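Last updated: Wednesday, June 6, 2018
Shares: 20 | Comments: 3

4. Keeping the Kaimal grippers in shape

Most of what goes wrong with our hand-held grippers goes wrong at the pads, so I'm giving them a whole section (my co-authors wanted a paragraph). The Kaimal is the tool we used for every recording in this paper. It has two pale jaws, a camera that looks down the length of them, and a pair of black textured pads where the jaws come together. We run several of these tools side by side at the Zasevwood site, and they all get the same care.

4.1 Pad wear

When we started in December we changed pads whenever somebody complained. Bad idea! People get used to a slipping pad and just squeeze harder, and then the jaw joint takes the load. We now swap the pads after 3,000 closings, counted by the Irkari logger, or sooner if the ridges on the inner face have gone smooth to the thumb. I still do the thumb check myself every morning and I trust it more than the counter.

The swap is easy enough. Open the jaws all the way, back out the pad screws, and peel the old pad off from the tip end. Wipe the seat with alcohol and give it a minute before the new pad goes on. Do both sides together – a fresh pad facing a worn one pulls small objects sideways, and we lost most of a day of recordings to that before we caught on.

4.2 Setting the gap

With new pads on, the jaws should close until there is only a thin, even slit between the pads, top to bottom. If the slit is wider at one end, loosen the joint on that side a quarter turn, close the jaws gently by hand, and tighten again. We check this through the tool's own camera, with the live picture up on the Pallus screen, and I'd urge anybody copying our setup to do the same. Eyeballing it from outside the tool, I have been wrong more often than I'd like to put in print.

The wide lens bends straight things into curves, so ignore anything near the rim and judge the gap only in the middle of the view. Figure 3 is the view we work from. What matters in it is the pair of pads at the center, with the narrow vertical gap between them, and the way the right pad mirrors the left. If one pad looks fatter than its partner, it is probably seated crooked and wants to come off again.

After the gap is set we do 300 empty closings and look once more. Pads settle a little in that time, and around one pair in ten needs a second touch. Then the tool goes back into use and the counter goes back to zero.

Figure 3. Camera view along the jaws of a hand-held gripper, pads nearly closed. 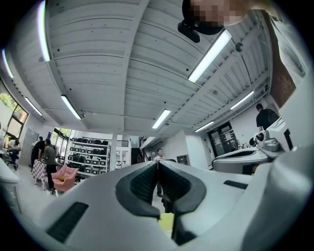 4.3 Cleaning the lens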